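List: gripper-swap
Subject: Re: Narrow fingers on wrapped stuff, worth the bother?
From: Pui-shan Tsao

Lok-yiu Tse wrote on Wednesday:

> Has anyone on here run the Grarkus fingers against the stock ones that
> ship with the Plindomex arm? We've got a customer asking about bathroom
> bits and pieces, all of it in clear wrap, and our stock pads are hopeless
> at it. They either push the packet along the table or get hold of a
> corner of plastic and nothing else. Before I spend 431 quid on a pair
> I'd like to hear from somebody who's had them on an arm for longer than
> an afternoon. Also, where do you stand on wrist camera versus fixed
> camera for this? Choi's controller only takes one of them at full rate,
> unless I've misread the manual (quite possible).

Hi Lok-yiu, and hello everyone else,

Yes, we have! They've been on one of the arms at Nundcombe since February, so I can give you a bit more than a first impression, though please don't take it as gospel. I'm one person with a bench and a lot of toothbrushes.

Short version: I'd buy them again, but mostly for the shape and much less for the grip. The tips taper, so you can get down beside something thin without shoving its neighbour out of the way. With the square stock fingers I was forever knocking the next item over while reaching for the one I wanted. The rubber is nothing special, and I've since stuck our own thin silicone on the inside faces. It peels at the bottom after a few days and I stick it back on. Very scientific.

Wrapped toothbrushes are the test I keep coming back to, because they're horrible in every possible way. The plastic shines, it's bigger than the thing inside it, and it crackles and slides about over the handle. If you close on the loose end of the sleeve you feel contact, the controller says it's got something, and then the brush swings like a pendulum and everything you calculated about its pose is wrong. So I now aim for the fat part of the handle and close slowly, then give it a second small squeeze once it's off the table. That second squeeze made more difference than changing the fingers did, if you want to try it on your stock ones first and save yourself the money for a while.

On the cameras, I go back and forth. These are from our bench, wrist camera first and then the fixed one:

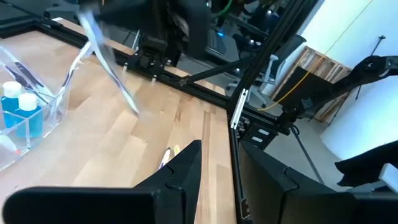
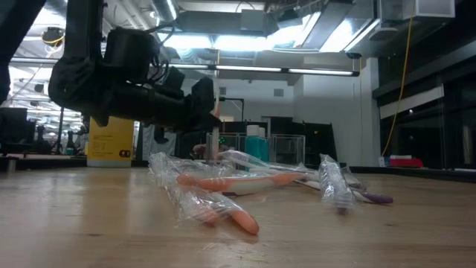 If I could only have one at full rate I'd pick the wrist, and let the fixed one limp along at the lower setting. You haven't misread the manual, by the way. Choi only gives you one fast port and the other shares its bandwidth with the logging, so if you turn logging down you claw a bit back. The fixed view is what I use for deciding which item to go for, and that doesn't need to be quick. The last few centimetres do, and from the side the gripper is so often in its own way that I can't tell whether there's handle or just plastic between the tips.

Clear things are a pain from either camera, I should say. Depth on clear wrap is rubbish and depth on acrylic is worse, so I gave up and treat our organiser boxes as fixed obstacles with measured positions. If yours move about between runs you'll need something cleverer than that, and I'd love to hear what.

Two practical things about the fingers before you order. The mounting holes are a hair off from the Plindomex pattern, so ours needed a little adapter plate, and that pushes the tips out by 6 mm. Do change the tool offset! I forgot, and drove them into the table at a fair lick. They survived, the table has a new dent. And the wrist camera wants recalibrating afterwards, as the longer tips sit differently in the view and my old mask was cutting one of them in half.

Our log is up to 1,285 tries now, with both sets of fingers mixed together because I was lazy about labelling at the start. I'm going through it to split them properly and I'll post the file once it's fit to be seen. What sort of items has your customer got, apart from brushes? If there are tubes in there I've got opinions on tubes as well.

Cheers,
Pui-shan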